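4.2 Comparison of Finger Pads and Camera Placement

We compared two finger designs for the hand-held gripper under the same collection protocol. The Varholm finger is a stiff, flat-faced part with a thin inner pad. The Teshome finger is a compliant part that bends around the object when the grip force rises. Both mount on the same rail and have the same stroke, so the width signal recorded by the device can be used without a second calibration. The camera and lens were the same for both.

Thin-walled objects were chosen as the main test. A paper cup held by the rim deforms easily, and the deformation changes both the apparent width and the angle at which the cup hangs from the fingers. Stacking makes this error visible, because a held cup that is tilted relative to the stack will catch on the rim of the cup below it. Figure 3 shows the task from the camera of one device, with a second device holding a cup by its rim above a short stack of two. The fingers of the recording device are open and remain in view at the lower corners.

Operators were told to grip near the rim, bring the held cup over the stack, and release only after the cups were nested. No limit was set on speed. Episodes in which a cup was dropped outside the table were removed before training. Episodes with a retry were kept, on the view that the policy should see at least some recoveries.

Policies were trained separately on the data from each finger design, with the Prernow controller running at its default gains. The stiff fingers reached a success rate of 89 percent and the compliant fingers 99 percent. Most failures with the stiff fingers came from a late release: the operator's hand had already moved upward in the demonstration when the fingers opened, and the policy copied this timing. The compliant fingers tolerated the same error, as the rim slid out of the pads under a small upward pull.

Camera placement had a smaller effect. Moving the camera 4 cm farther from the fingertips brought more of the table into view but reduced the number of pixels covering the rim. Tracking loss was slightly less common in this position. The wide lens keeps a large part of the room in the image, including ceiling lights and furniture, and these distant features appear to help the pose estimate when the table surface itself offers little texture.

All runs were repeated on the Fedunach arm after a change of pads, and the order of the two designs was the same. We did not test cups with liquid in them or stacks placed near the limit of the arm's reach.
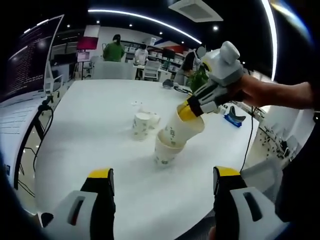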